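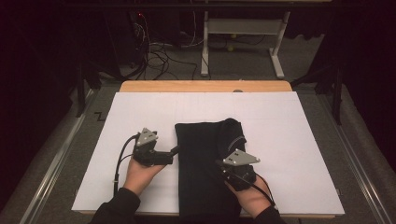
折着的黑色衣物，下面垫白板

2019年9月5日
Baltby 渐强闹钟，音量曲线重做

先写结论，省得以后翻半天：新曲线好听多了！！旧的那条可以退役，代码先留在分支里，别删，我还想拿它当对照。

背景补一句，给没跟这条线的同事看。Baltby 的闹钟从鸟叫开始，慢慢变响，一直升到用户设的最大音量。界面上写的是“轻柔唤醒”，可试用的人反馈最多的偏偏是“突然吓一跳”。Anas Hattar 的说法更形象，说像有人先在门外站了很久，然后一脚把门踹开。这个比喻我记了好几天，越想越觉得准。

原因昨晚睡前就猜到了，今天一早坐下来验证，果然。旧代码里音量是线性插值，从零到一，匀速往上走。看图是一条漂亮的直线，听起来完全不是那回事。播放器的那个音量参数乘的是波形幅度，人耳对响度的感觉更接近对数，所以刚开头一小段就把听感上的大半截路走完了，后面那一长段几乎听不出变化。也就是说，用户感觉到的是“没有—有了—一直有”，哪来的渐强。

改法：在分贝上做线性，再换算回幅度。写出来就一行，10 的（分贝除以 20）次方。起点不能真从零开始（零对应负无穷，日志里会冒出一串 NaN，别问我怎么知道的），给一个很低的下限，从下限往上升之前先用一小段淡入接上。换完以后我拿耳机听了一遍，又把手机扣在枕头上听了一遍，开心得在走廊里转了一圈。整条爬升听得出来，每一段都在动，又没有哪一段扎耳朵。

渐强时长暂定 9 分钟。再长的话，浅眠的人会在半响不响的时候醒过来，躺着等它变大，这个体验挺难受的，我自己试过。

然后遇到第二个问题，台阶声。曲线对了，细听却有一格一格的感觉，尤其是溪水那条素材，像有人在拧一个带档位的旋钮。查下来是更新间隔设了 1000 毫秒，每秒跳一次，鸟叫断断续续听不出来，水声是连续的，一跳就露馅。

第一反应是把定时器调密。能用，但半夜里让主线程频繁醒来，怎么想都不舒服。后来翻到我们自己的音频引擎里本来就有一个斜坡接口，Georges Khasawneh 以前给交叉淡化写的，一直躺在那里，只有循环点在用。把目标增益和时长丢给它，它在混音回调里逐采样去算，平滑得不得了！定时器照旧每秒给一个新目标，中间的过渡让引擎自己补。改动很小，效果立竿见影，溪水终于像溪水了。

顺手记一下容易踩的地方：
斜坡接口接受的是幅度，不是分贝，别传错。我传错过一次，声音直接顶满，坐对面的人瞪了我一眼。
暂停后恢复，斜坡会从上一个目标值起步，需要先调 reset，再把当前值写回去。
来电打断之后，音频焦点拿回来的那一刻不能直接续到曲线上该有的位置，要短淡入一下，不然又成了踹门。
用户手动按音量键的时候，曲线应当让路。现在的做法是停在用户按到的位置，不再往上爬。这个要不要做成选项，待定。

下午在 Stomden 那间小屋测响度。声级计架在枕头的位置，手机放床头柜高度，扬声器朝上。目标上限定在 70 分贝，几台机器里有一台老的死活到不了，喇叭就那么大，没办法，只能在曲线末段把高频稍微提一点，听感上补回来。提完以后鸟叫有点尖，换成 Parisi 那组素材就好很多，那组录得真好，中频很厚，底噪也干净。强烈建议以后默认铃声就从这一组里挑！

素材循环点也一起听了。鸟叫那条在循环处有一声被截断的啾，平时注意不到，可一旦听出来了，以后每次都会听到，简直中毒。我把循环点往前挪到两声鸟叫之间的空隙里，做了等功率交叉淡化，好了。海浪那条更麻烦，浪头有自己的节奏，循环一接上就像海突然改了主意。先标记，不发，等有空重新剪。

关于准时。Elie Azar 上周提醒过，闹钟类应用最怕的就是不响，渐强做得再好听，不响等于零分。非常同意，所以今天花了不少时间在触发上。安卓这边原来用的是普通的精确定时，手机静置一夜进了休眠，触发会往后拖。改成系统专门给闹钟留的那个接口以后，状态栏会出现小闹钟图标，触发也准了。写了一个脚本，让测试机熄屏静置，循环触发，把计划时间和实际出声时间都记下来。我看的是第 95 百分位的延迟，平均值太会骗人了，一次严重迟到混在一堆准时里根本看不出来，可对那天早上要赶火车的人来说，那一次就是全部。

跑出来的分布里有一小撮明显偏晚的，都出在冷启动上：进程早被回收了，闹钟一到，先要拉起进程，再解码素材，再开始播。解法有思路，把开头那一小段预先解码好放在本地，播放器起来先放这一段，其余的边放边解。本来渐强开头就很轻，这里即便换一条更简单的播放路径，耳朵也分辨不出来。这个思路我太喜欢了，明天就写。

还有一层保险：万一主素材加载失败，退到系统默认铃声。退下来以后也要走渐强曲线，但时长要缩短，因为此时已经说明出了岔子，优先保证人醒。Anas 觉得退下来应该立刻满音量，我觉得不至于，先按缩短的版本做，留了个配置项，两边都能试。

傍晚把今天的记录和两段录音发到了组里，旧曲线一段，新曲线一段，没标哪段是哪段，让大家盲听。

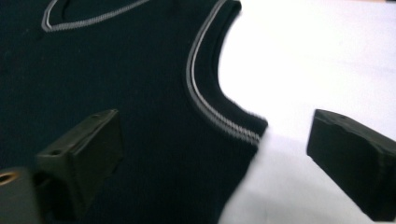
Rawan Kanaan：两段我都在睡前听了，第二段明显舒服，猜是新曲线。不过有个疑问，你测的都是安静房间。我家窗户临街，早上车一多，前面那几分钟基本被盖住了，等于没有渐强，等我听见的时候它已经挺响了。能不能让起点跟着环境走？另外，重复响铃那次要不要也从头爬？我个人希望第二次直接从中间开始，第一次我都醒了，只是赖床，再从蚊子声爬一遍我肯定又睡过去。

这两条都提得太好了，猜也猜对了。逐条记一下想法。

起点跟着环境走：技术上可行，响铃前开一小会儿麦克风估一个底噪，再把曲线下限抬到底噪之上一点点。麻烦在权限，一个闹钟半夜要开麦克风，换我是用户我也要皱眉头。折中办法是让用户自己选“安静 / 一般 / 临街”，三档对应三个下限，一行设置就够，不碰麦克风。先做这个。说不定比自动的还好用，自动估底噪碰上空调刚好停了那一下，就全估错了。

重复响铃：同意从中间起。曲线函数本来就接受起始进度这个参数，传进去就行，连测试都现成。至于“中间”到底是哪里，需要多几个人试，我自己赖床的水平太高，不具代表性。

Stela Neagu 随后也回了一句，说她听第一段的时候以为播放器卡住了，过一会儿被吓到。旧曲线又添一条罪状，哈哈。她还问能不能把震动也做成渐强，我之前没想过。马达的强度档位不同机器差别很大，有的只有开和关，只能靠震动的疏密来模拟，先稀后密。值得玩一下，排在预解码后面。

关于 Pestico 那套播放内核要不要换的事，今天没碰。斜坡接口既然这么好使，我倾向于先不换，省下来的时间拿去剪海浪。如果十二月之前循环素材还是老出爆音，再回来讨论。

待办，按我想做的顺序：
预解码开头片段，重跑静置脚本，看第 95 百分位有没有下来。
环境三档设置，文案别写“底噪”，没人看得懂，写“卧室有多吵”。
重复响铃起始进度，找几个爱赖床的同事试。
音量键让路的逻辑补单元测试，现在只是手测过。
海浪重剪，找浪与浪之间真正安静的那一点。
渐强震动，原型即可。
旧曲线分支打标签，写清楚是对照用。

另：声级计的电池快没电了，用完的人请换。录音原件在共享盘的“响度”文件夹里，文件名带 b 的是新曲线，盲听还没听的同事先别看这一行（看到这里的话已经晚了）。

今晚我自己的手机装了新版，枕头边放一台，书桌上放一台老机器做备份，明早哪台先把我叫起来，写在下一页。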